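Home Workspace Planning, Session 2
Handout: dark fabric around a work table

A fabric enclosure keeps stray light and visual clutter away from the table. The fabric should be matte, and it is better if it covers the rear and both sides. Iron it before hanging - deep creases catch the light.

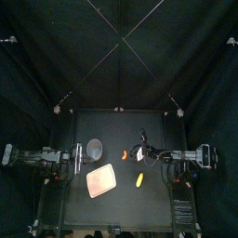 Photo: Eide course archive

Please notice the knobs along the back edge, one at each corner and one in the center. When you plan such a table, leave enough room for the hand to turn them. The tabletop is dark too, so small black parts are easily lost on it.

Exercise for 26th September: draw your own enclosure, with a table 200 cm long. Mark where the fabric is fixed and where the seams come. Write the price of the fabric beside the drawing.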